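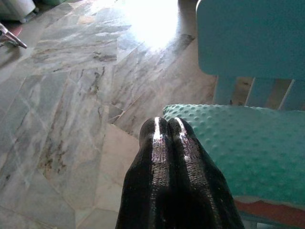

Teodoro Paredes

I spent the afternoon of Wed 31 January at a house in Montoya watching a robot handle a baby blanket. The people behind it call the project Sarau, and a few times a year they let visitors come and see what they are working on. I had asked last August and the answer was that there was a list. My turn came up two weeks ago.

I had expected a lab, with a bench and some tape on the floor. They work in a family home instead. Olaia Aguirre, who met me at the door, said they moved the work out of their office because everything went too well there. The office had one table and flat gray carpet. The house has a marble floor that throws the sunlight back up at you, chairs for small children, and a lot of laundry.

There were four of us visiting. We were asked to stay along the wall and to keep our voices down, which had to do with the person running the arms and nothing to do with the robot. That was Baldur Hjaltested. He didn't talk much while he worked, so Olaia did the explaining.

The job she had picked for us was the blanket. It is light blue with the small raised bumps that baby blankets have now, and the task is to take it off a chair, get it by two ends and hold it up between the arms. I do this at home without thinking. With two fingers on each hand and no feeling in them, it takes some planning. The gripper comes down slowly next to the cloth, fingers shut, and you wait. Then it opens, and you wait again.

The bumps are a help, Olaia said. A smooth sheet gives the fingers very little to hold. What makes trouble is thickness. Pinch too shallow and the corner slides out, pinch too deep and the fingers take hold of the chair as well. I asked how often that happens and she said often enough that they had stopped using the good chairs.

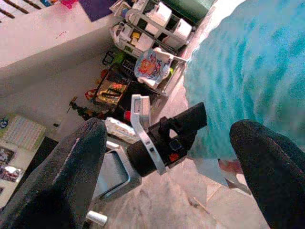 She also said cloth is the part visitors like and hard objects are the part the team likes, because a piece of plastic stays the shape it was when you reached for it. I could see her point. A blanket is a new shape every time you touch it, and whatever you learned on the last try is only partly true on the next one. They have 940 tries recorded so far and want 2000 before they change anything in the software.

Junhao Long, another of the visitors, works in a warehouse and asked the question I would have liked to ask, which was why anyone needs this. Olaia's answer was plain. She has an aunt who can't raise her arms above her chest, and folding laundry is one of the jobs she has had to give up. She did not promise the aunt anything. She said it was a long way off.

After a short break we got to see both arms working together. They move at a pace that makes you want to lean in and finish the job yourself. I noticed I was holding my own hands out in front of me, and so was Junhao.

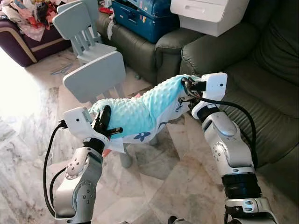 The blanket held up between the two arms.

I stayed until they shut down for the day, then drove home by way of Ekero to avoid the bridge. If you want to go, write to them early and say which afternoons you can do. Wear shoes that are easy to take off — they ask you to leave them by the door. I'm going to put my name down again for the summer. Olaia said they hope to be folding by then, and I'd like to see how they do the corners.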